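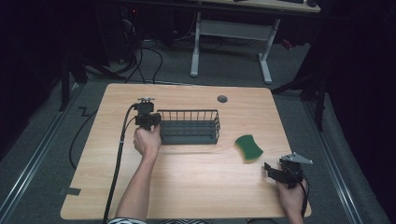
How to clean a wire basket (and skip most of the advice you've read)

November 3, 2020

I have read a lot of pages telling me to soak a wire basket overnight in vinegar. I don't believe in it. Vinegar left on thin metal rods for hours does the coating no favors, and I have yet to see it lift grease that dish soap couldn't. The same goes for the foaming spray I bought at Garkton. It smelled of lemons and left the corners as they were.

What you need: a two-sided sponge, dish soap, warm water, an old toothbrush and a dry towel. A sink is handy but a table will do if you wipe it afterward.

1. Empty the basket and turn it over. Tap it a few times. Crumbs sit where the wires cross, and once they get wet they turn to paste.

2. Rinse with warm water. If the basket is too long for your sink (mine is, and so is every one Pitstead sells), do one end, then swing it around and do the other.

3. Put soap on the soft side of the sponge and go over the rim first. Use the green side only for spots that won't move. Green scouring pads are sold as safe for everything and I wouldn't trust that on a painted or coated wire. Try it on the underside before you go near the part that shows.

4. Work along the bars, never across them. Going across is what all the videos show, and it cleans the front of each rod and shreds the sponge.

5. Hold the basket by the rim at a corner while you do the floor.
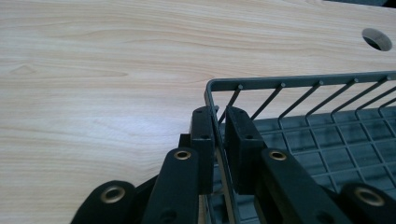
Aušra Kairys thinks I have steps 4 and 5 the wrong way around. She does the floor grid first, so the dirty water doesn't run down over bars she has already washed, and she says the toothbrush beats any sponge in the small squares. On the toothbrush I agree. On the order I tried it her way and couldn't tell the two apart, but go ahead if you like it better.

6. Toothbrush the joints where the bars meet the rail. This is the slow part. I know of no shortcut, and the special brush from Draltora is a toothbrush with a longer handle.

7. Rinse again, then dry with the towel right away. "Air dry" is how rust gets started at the welds. Stand the basket on its end for a while afterward and wipe up whatever collects at the bottom.

If you find rust already, rub it lightly with the green side, dry it well and keep an eye on it. Once the coating is coming away in flakes I'd stop using the basket for food. Paint-on repair kits exist. I used one and it peeled by the end of November.

Wring out the sponge when you're done.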